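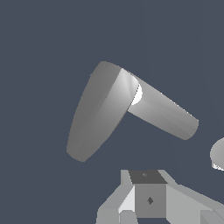 A rendered grey arm with two links, one tapered and one cylindrical.

I went to the Fadarlow open day on 16th March wanting to be wrong about it. For most of a year we have been told this circuit will bring proper single-seater racing back to the district, and for most of a year I have been writing that I'd believe it when I could walk on it. Well, I walked on it, or on the part they would let us walk on.

The day started in the paddock, which has a good coffee van and six garages. The plans I was handed at the gate showed 15. The guide said the rest were "stage two", and when I asked what date stage two had, she said it would follow stage one. We moved on.

Haberkorn, the company behind the project, ran a bus around the perimeter road every half hour. From the bus you get a fair view of the back straight and the long left-hander they have named Riser. It does climb, I'll give them that. The brochure calls it the most demanding corner in the country, which is a big claim for a corner no race car has been through. The asphalt stops shortly after the exit and turns to gravel, and the bus turned there too.

I asked about run-off at the bottom of the hill, where the barrier looked close to me. The answer was that it had all been modelled. It may well have been. I would still like to see the inspection report, and I was told it wasn't ready to share.

Lunch was a sausage in bread, eight dollars, no onions left by noon.

In the afternoon we got a look through the Esow workshop, the team that has signed on as the first tenant. I enjoyed this part more than I expected. Two cars were up on stands with the bodywork off, and the mechanics were happy to talk about dampers for as long as anyone would listen. One of them told me they still do their testing at another track four hours' drive away and expect to until August at least. He didn't seem bothered. Teams are used to driving.

Then came the talk in the marquee. The headline figure was 58 race days a year once everything is open. I've been going to circuits for a long time and I can't make that add up. Count out the wet months, the noise limits the council has already put on the site, and the clashes with the other tracks, and you would be running something nearly every weekend left. A man two rows ahead of me asked which series had signed. The reply was that talks were positive.

I don't think anyone there was lying. The staff were friendly, the hill is a lovely bit of land for a racetrack and the kids around me had a great time sitting in the show car. But I paid for parking in a paddock full of thistles to look at a third of a circuit, and I'd want a signed calendar before I put money down on the founding memberships they were selling at the exit. Sign-ups close in August.

6 comments
23 shares
Last updated: two days ago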